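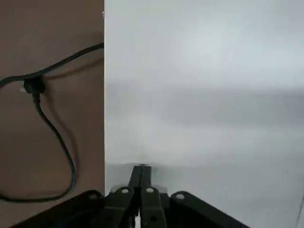

Why does a cable that hangs loose across a desk panel wear out sooner than one that is fastened down?
A loose cable moves every time something brushes it, and the movement ends up at the two places least able to take it: the plug and any connector along the run. Fastening the cable keeps the pull away from those points.

Unit 5: Cables at the Workstation
Furniture and Fittings, Course Notes
Instructor: Wolfram Wunderlich

Reading before class: Zusden workbook, page 139, and the short section on clips that follows it. Bring the workbook and a tape measure.

5.1 Terms used in this unit

Run: the length of cable between two fixed points.
Sag: how far the middle of a run drops below a straight line between those points.
Inline connector: a joint partway along a cable. A thin black cable with a small rounded connector in the middle of it is a common case. It has two runs, one on each side of the joint, and each is planned separately.
Service loop: extra cable left on purpose so that equipment can be pulled forward or turned.
Drop: a run that goes straight down, usually along a leg or the side of a panel.

5.2 Loops, wanted and unwanted

A service loop has a known size and is held at both ends. An unwanted loop is what is left over when a cable is too long for the job. It hangs in a wide curve, swings when touched, and catches on drawers and chair arms.

Do not cure an unwanted loop by folding the cable tight and tying it. Coil it in easy circles, fasten the coil with a soft strap, and put the coil under the desktop. If there is more than an arm's length left over, get a shorter cable.

5.3 Working near a panel edge

Panel edges are often sharp, especially where a board was cut to fit and never sanded. A cable crossing such an edge rubs at one spot. There are three usual fixes:

Move the run in from the edge by 40 mm or more.
Put edge trim on the board where the cable crosses.
Drill a hole and line it with a grommet.

The Grondden trim in the supply cabinet fits most of the boards in the shop. It does not fit the thick tops on the two benches by the window. For those, use the grommets.

5.4 Supporting a connector

A connector weighs more than the cable beside it and should not hang in mid-run. Place one clip on each side of it, close enough that neither side pulls. Leave the connector itself uncovered so it can be opened and checked. Tape over a connector will be marked down.

Lammers clips are screwed in. Zivelell clips are stick-on and need a clean surface; wipe the wood, let it dry, press, and wait before loading the clip. Stick-on clips do poorly on rough or dusty board.

5.5 Shop exercise

Work in pairs. Each pair gets one board, one cable with an inline connector, and a bag of 11 clips. You will not need all of them.

Lay the cable across the board without fastening it and mark where it touches the edge.
Choose a route and draw it in pencil.
Fit the clips, starting at the connector and working outward.
Leave one service loop at the equipment end.
Tug gently at both ends. If the connector shifts, move the nearest clip and try again.

Sketch the finished route in your notebook and label each run. The October group ran short of time on the sketch, so start it by 2:30. Return unused clips to the bag and hang the boards on the back wall.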